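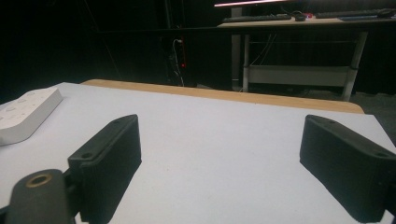
つくえの「上」と「ふち」のはなし

2022年3月28日　リベラ（Rivera）こども工作だより

みなさん、いま何の前にすわっていますか？　つくえ？　テーブル？　こたつ？　ゆかにねころがって読んでいる人もいるかな。ねころがっている人は、あとでちょっとだけ起きて、近くのつくえをさわりに行ってくださいね。今回はつくえの話なんです。

わたしは工作教室で、木を切ったり、けずったり、くっつけたりするのを教えています。だから毎日つくえの前にいます。ごはんを食べるのもつくえ、この原こうを書くのもつくえ。それなのに、つくえそのものをじっくり見ることって、あんまりないんですよね。わたしも自分で一台作ってみるまでは、「板に足がついたもの」くらいにしか思っていませんでした。ところが作りはじめたら、考えることが次から次へと出てきて、もう大変！　その大変だったところが、じつはおもしろいところでもあったので、きょうはそれを聞いてください。

天板（てんいた）ってなに？

まず名前からいきましょう。つくえの上の、ものをのせる平らなところを「天板」といいます。「てんばん」と読む人もいます。どちらでもだいじょうぶ。わたしのまわりでは「てんいた」と言う人が多いです。

天板をささえているのが足（漢字では「脚」と書くことが多いです）。それから、足と足を横につないで、天板の下でふんばっている細長い板があって、これは「幕板（まくいた）」といいます。つくえの下にもぐると見えますよ。幕板がないつくえもありますから、なかったら「うちのはないタイプか」と思ってください。

そして天板のまわり、指でつまめるところ。わたしはここがいちばん好きで、「ふち」とよんでいます。家具を作る人は「木口（こぐち）」とか「木端（こば）」とか、むずかしい言い方をします。木口は、木をわぎりにしたときに年輪が見える面のこと。木端は、木の長いほうにそった横の面のこと。おなじ板のふちでも、向きで名前がかわるんです。はじめて聞いたときは、ややこしいなあと思いました。いまでもたまにまちがえます。

天板はぜんぶ木なの？

木のつくえに見えても、中まで一まいの大きな木でできているとはかぎりません。いろいろな作り方があります。

ひとつめは「無垢（むく）」。木をそのまま板にしたものです。はばの広い板は太い木からしかとれないので、とても貴重です。

つぎが「集成材（しゅうせいざい）」。細長い木をたくさんならべて、せっちゃくざいでくっつけて、広い板にします。よく見ると、しま模様のように色のちがうところがあって、そこがつなぎ目です。学校や図書館のつくえでも見かけます。

それから「合板（ごうはん）」。うすい木の板を何まいも重ねたものです。これには上手なくふうがあって、木目の向きを一まいごとに、たて、よこ、たて、よことかえてあります。木は、木目にそって曲げるのと、木目を横切って曲げるのとでは、強さがちがうんですね。わりばしは長いほうに引っぱってもなかなか切れないけれど、さけ目にそってなら、ぱきっとわれるでしょう？　向きをかえて重ねると、どちらにも強い板になるんです。かしこいなあ！

もうひとつ、木のこまかいかけらや粉をぎゅっとおしかためた板もあります。その上に、白や木目の模様がついたうすいシートをはります。こういう天板はふきんでふきやすいし、ねだんも安くできます。

うちのつくえはどれだろう、と思ったら、ふちを見てみてください。しましまの層が見えたら合板かもしれません。でも、ふちにも細いテープをはってかくしてあることが多いので、見ただけではわからないこともあります。わたしもしょっちゅう「うーん」となります。

さわるとどうしてあたたかさがちがうの？

ここで、ちょっと手をつかう実験をしましょう。用意するのは、木のもの（まないたでも、えんぴつでも）と、金ぞくのもの（スプーンでも、なべのふたでも）。おなじ部屋に一時間くらい置いておきます。火のそばや、お日さまの当たるところはさけてね。

一時間たったら、右手で木、左手で金ぞくをさわってみてください。どっちがつめたい？

たぶん、金ぞくのほうがひやっとしたはずです。でもね、ずっとおなじ部屋に置いてあったのだから、ふたつの温度はほとんどおなじなんです。えっ、じゃあなんで？　と思いますよね。わたしも子どものころ、これがふしぎでしかたがなかった。

ひみつは、手の熱がにげる速さです。金ぞくは熱を運ぶのがとても得意で、手のあたたかさをどんどん持っていってしまいます。だから、手のほうがひえて「つめたい！」と感じます。木は熱を運ぶのがにがて。中に目に見えないほど小さなすきまがたくさんあって、そこに空気が入っているからです。空気も熱を運ぶのがにがてなんですよ。セーターやふとんがあたたかいのも、空気をためているおかげです。

うでやひじがいつも当たるところが木だと、冬の朝でもひやっとしにくい。わたしが自分のつくえのふちを木にしたのは、これが理由です。

かどがまるいのはどうして？

つくえのかどに、おしりやこしをぶつけたことはありますか？　わたしはあります。いそいでいるときにかぎって、ぶつけます。いたいんですよね、あれ。

かどがとがっていると、ぶつかったときの力が小さな一点にあつまります。まるくなっていると、力がもう少し広いところにちらばります。おなじいきおいでぶつかっても、いたさがちがうわけです。画びょうの頭を指でおしてもいたくないのに、とがったほうはちょっとふれただけでもいたい。あれとおなじしくみです。（画びょうの先を指でおすのは、やらないでね。想像だけでじゅうぶん！）

まるくすると、つくえのほうも長もちします。とがったかどは、ものが当たるとかけやすいんです。消しゴムを思いうかべてください。新品のときのかどは、使うとすぐになくなるのに、まるくなってからはゆっくりへっていくでしょう。木のかども似ています。

作る人は、かどをけずることを「面（めん）をとる」といいます。ななめにすぱっと平らにけずるやり方と、まるくけずるやり方があります。まるいほうは、サンドペーパー（紙やすり）でもできますよ。わたしのつくえは、かどのまるみを半径9ミリにしました。えんぴつでまるい線をかいて、その線までヤスリでけずって、あとは紙やすりでひたすらこする。ひたすら、です。とちゅうで手がつかれておやつを食べました。

板は生きているみたいに動く

これは、わたしが大失敗した話です。

わたしのつくえは「プレリナス（Prelinus）」という名前をつけてあります。つくえに名前をつけるなんてへんかな？　でも長いこといっしょにいると、つけたくなるんですよ。白い板のまわりを、細い木でぐるっとかこんだ形です。天板の厚さは17ミリ、おくゆきは503ミリ。ほんとうは500ミリにするつもりだったのに、線の引き方をまちがえて3ミリ大きくなりました。でも、この3ミリが失敗なのではありません。

失敗したのは、そのひとつ前に作った、ぜんぶ木の天板のほうです。ふちの木と天板を、すきまなくぴったりはめこんで、せっちゃくざいでがっちりとめたんです。われながらきれいにできて、にこにこしていました。ところが6月になって、雨ばかりの日がつづいたある朝、見たら天板のまん中がぷくっともりあがっていました。ビー玉を置くと、ころころころがっていってしまう。

木は、空気の中の水分をすったり、はいたりします。しめった季節には水分をすって太り、かわいた季節にはやせるんです。しかも、木目の長いほうにはほとんどのびなくて、木目を横切るほうに太ります。広い板だと、そのぶん動きも大きくなります。わたしの天板は太りたかったのに、まわりをがっちりかこまれて行くところがなかった。それで上ににげたんですね。

木の家具を作る人は、このことをちゃんと知っていて、板が少し動けるように、みぞを作ったり、長い穴をあけてねじでとめたりします。昔の家のふすまや引き戸が、梅雨のころだけ重たくなることがあるのも、木がふくらむのが関係しています。おじいちゃんやおばあちゃんの家で、きいたことはないかな。

ぷくっとなった板は、いま教室のたなになっています。立ち直りました。

白い天板の、いいところとこまったところ

プレリナスの天板を白にしたのは、色がよくわかるからです。絵の具をぬった紙や、色のついたビーズを置いても、色を見まちがえにくい。茶色いつくえの上だと、茶色いボタンなんてすぐに見うしなってしまいます。落としたねじもさがしやすくて、工作にはとても助かります。

白は、光をたくさんはね返す色です。黒は反対に、光をたくさんすいこみます。だから白いつくえの前にいると、手もとがちょっと明るく感じるんですよ。

それに、白って、いつもおなじ白ではないんです。晴れた日の窓ぎわだと、空の青い光がまざって、少し青っぽく見えることがあります。夜、オレンジ色っぽい電球をつけると、こんどはクリーム色っぽくなります。板は何も変わっていないのに、当たる光で見え方が変わるんですね。白い紙を一まい持って、家の中を歩いてみてください。窓のそば、ろうか、おふろ場の電気の下。ちがいがわかるかな？　じつは、わたしたちの頭は「これは白い紙だ」と知っていると、気をきかせて白に見せようとするので、気づくのがけっこうむずかしいんです。ティッシュの箱みたいな、ほかのものとならべて見ると、わかりやすいかもしれません。

こまったところは、よごれがよく見えること。えんぴつの黒い粉、チョコレートのついた指のあと、なぜかついている赤いペンの線……。茶色いつくえならだまっていてくれるのに、白いつくえはぜんぶ見せてきます。でも、見えるからこそふくので、けっきょくきれいだったりします。

つるつるか、ざらざらか

天板に目を近づけて、横からながめてみましょう。まっすぐ上から見たときにはつるつるに見えた板に、こまかいでこぼこが見つかることがあります。

もっとよく見たかったら、部屋を少し暗くして、かい中電灯をつくえにねかせるように置いて、光を横から当ててみてください。小さなでこぼこにもかげができるので、きずも、ほこりも、びっくりするくらいうかびあがります。夕方になると自分のかげが長くのびるでしょう？　あれとおなじで、光がひくいところから来ると、小さなものでもかげが長くなるんです。わたしは紙やすりをかけたあと、いつもこのやり方で、みがきのこしをさがしています。光を人の目に向けないことだけ、やくそくね。

わざと少しだけざらっとさせてある天板もあります。つるつるすぎると紙がすべって字が書きにくいし、電気の光がぴかっと反射して、まぶしくなったりするからです。つやのないものを「つや消し」や「マット」といいます。おりがみにも、つやつやのと、そうでないのがありますよね。

紙やすりには番号がついていて、数が大きいほど目がこまかくなります。あらいものからはじめて、だんだんこまかいものにかえていくのがコツです。めんどうだからといってさいしょからこまかいのでこすると、いつまでたっても終わりません。わたしはそれで、春休みを半分つぶしたことがあります。

つくえをふいてみよう

せっかくなので、さいごに自分のつくえをきれいにしてみませんか。教室でやっているやり方を書いておきますね。

上にのっているものを、いちど別のところにどかします。ノートも、ペン立ても、いつから置いてあるかわからない石も。

消しゴムのかすや砂は、ふく前に小さなほうきか手でそっとあつめます。砂つぶがのこったままごしごしこすると、紙やすりをかけているのとおなじで、きずがついてしまいます。

ふきんを水でぬらして、ぎゅーっとかたくしぼります。しずくがぽたぽた落ちるうちは、まだまだ。わたしは「バンデン（Bundden）」とよんでいる、古いTシャツを切った布を使っています。教室の子がいつのまにかそうよびはじめて、意味はだれにきいてもわかりません。

おくから手前へ、まっすぐふきます。ぐるぐるまるくふくと、よごれがのびて、かどがのこりやすいんです。となりの列をふくときは、さっきのところに少し重ねてね。

ふちもわすれずに！　手でさわる回数は、天板のまん中よりふちのほうが多いかもしれません。いすを引くとき、立ちあがるとき、つい、つかんでいるでしょう。板と木のさかい目があったら、布を指にまいて、みぞにそってすーっとなぞってみてください。けっこうとれますよ。

木のところは、おしまいにかわいた布でもう一度。水がのこると、しみになったり、ふくらんだりします。6月のぷくっとした板のこと、おぼえていますよね。

えんぴつのよごれがとれないときは、消しゴムで消せることがあります。油性ペンはちょっと手ごわいので、おうちの人にそうだんしてください。薬を使うと、つくえの表面がとけたり、色が変わったりすることがあるんです。ひとりでためすのはやめておきましょう。

おたよりコーナー

前の号で「うちの好きな家具をおしえて」と書いたら、たくさんおたよりをいただきました。ありがとう！　ひとつだけしょうかいしますね。

「うちのテーブルは、がたがたします。足の下に紙をはさんでいます。どうしてがたがたするのですか。」

いい質問です！　足が四本あるテーブルは、四本の先がぜんぶぴったりゆかにつかないと、がたがたします。一本だけほんの少し短くても、だめなんです。ゆかのほうがでこぼこなこともあります。ところが足が三本だと、でこぼこのゆかでも三本ともちゃんとつきます。カメラをのせる三脚が三本足なのも、そういうわけ。じゃあ、みんな三本足にすればいいのに、と思うでしょう？　でも三本足は、はしっこにひじをついたりすると、四本よりたおれやすいんですよ。

テーブルの向きを少しまわしてみると、がたがたが止まることもあります。紙をはさむ前に、いちどためしてみてください。

つぎの工作教室では、「クデック（Kudeck）」という小さな組み立て台を作ります。ひざにのるくらいの、ミニつくえです。場所はいつもの216号室。紙やすりはこちらで用意しますから、よごれてもいい服と、おうちでいらなくなった布を一まい持ってきてください。かどのまるさは、自分で決めていいですよ！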